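Equipment News: Utamel bench kit now open for member trials

Kinnear is pleased to report that the Utamel two-arm bench kit, supplied by Lorken, may now be booked by member workshops for a trial period of 18 working days. Applications open in November and should be sent through the usual equipment form.

The kit is offered as a complete station. Two arms are fixed to a rail along the front of an aluminium frame, with a white work surface between them and room on the walls for baskets or racks. Members may line the walls as they wish. Lorken's current price for the full station is 1,027 pounds, or 908 pounds without the wall panels, and delivery is charged separately. 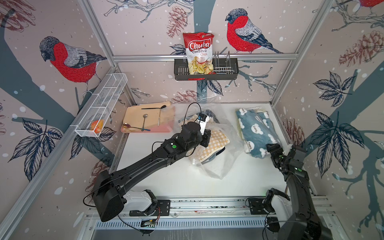
The Utamel station with cloths, cutlery and a clear plastic bag on the work surface.

Our review concentrated on household cloths and bags, as these were the items most often requested in the members' survey. Soft goods remain a demanding test for any small gripper. Clear plastic in particular reflects light and changes shape when touched, and members planning work of this kind are advised to allow time for setting up the lamps.
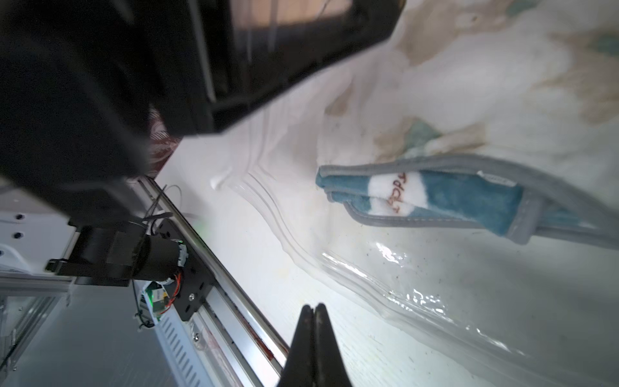 The wrist cameras give a close view of the fingers and of whatever lies just beyond them, and our reviewers found this more useful than the overhead view when working near a zip seal. The wiring at the rail is less satisfactory. It is exposed in places, and we have asked Lorken whether a cover could be supplied - a reply is awaited.

The printed manual runs to 57 pages and is clear on assembly, though rather brief on calibration. Software support is provided by Cilent under a separate agreement, which trial members will be asked to sign before delivery.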